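POL 214: Security, Access and Public Office
Handout 5: The cost of protecting politicians

Course tutor: Bakari Magesa
Read before the seminar. Bring one page of notes on question 3.

1. Where we have got to

Last time we looked at how states decide who counts as a protected person. Most have a list fixed by law (head of state, head of government, senior judges) and a second list that depends on assessed risk. The second list is the one that grows. People are added after a threat and seldom taken off when the threat has passed.

This handout deals with what protection costs other people. The money is the smaller part of it. We are more interested in time, in access to public space, and in what happens to the link between a representative and the people represented.

2. Three kinds of cost

Direct costs are salaries, vehicles, fuel, housing for guards and equipment. They appear in a budget, though often under several headings, so that the total is hard to find.

Displaced costs arise when police officers are moved from ordinary duties. A town that lends 61 officers to a visit has 61 fewer for everything else that day. No extra money has been spent, and so nothing shows in the accounts.

Imposed costs fall on the public: closed roads, late buses, missed hospital appointments, shops that lose a morning's trade. These are almost never measured. When a government says that a visit was cheap, it usually means that the direct costs were low.

Keep the three apart in your essays. Many students last year ran the second and third together.

3. Worked case: Toltar

Toltar is our made-to-measure case for this part of the course. It is a regional capital with one main road in from the airport and one bridge. The regional leader lives on the far side of the bridge and works on the near side. The convoy crosses up to four times a day, and the bridge is closed each time.

In October the regional assembly asked for figures. The interior department replied that each closure lasted five minutes. Bus drivers kept their own record and found that traffic took far longer to clear, as the queue on the near side ran back through two junctions. Both were right. The department was timing the closure, and the drivers were timing the delay. 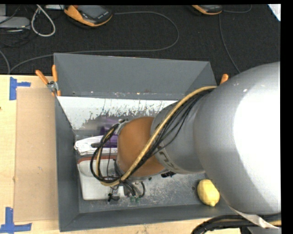

The assembly then debated three changes. The first was to move the leader's office across the river. The second was to vary the times of travel and use a smaller convoy of ordinary cars. The third was to publish closure times in advance, which the security service refused outright on the grounds that a published timetable helps an attacker.

The second was adopted for a trial period. Note the argument that carried it: a member for the Ndung'u ward said that a long convoy tells everyone where the leader is, and a plain car does not. Security officers accepted part of this. They wanted to keep an armed escort but gave up the sirens.

4. Compare: Ganeo

Ganeo has 1,000 protected persons on its books, of whom only 55 hold any public office. The rest are former office holders, relatives, party officials and business owners. A review found 300 whose files gave no reason for protection at all.

Guards in Ganeo are a mark of rank. Losing them is read as losing favour, so each withdrawal becomes a political event and ministers avoid it. This is a different problem from Toltar's. In Toltar the threat is real and the dispute is over method — in Ganeo the threat is often not there to begin with.

5. Points to take from the reading

Bromico, the second text in your pack, argues that heavy protection changes how a leader understands the place he or she governs. Someone who never waits at a junction will not think about junctions. The claim is hard to test but worth taking seriously.

The weakness of the text is that it says little about leaders who were attacked after protection was cut. You should raise this if you use it.

6. Questions for the seminar

1. Should imposed costs be published alongside direct costs? Who would collect them?

2. Is there a fair way to remove someone from a risk-based list?

3. Does the Toltar trial show that visible security can be reduced safely, or only that it can be made less annoying?

4. Should a former leader be protected for life?

Essay titles will be given out at the end of the seminar. The word limit is the same as for the first essay and includes footnotes.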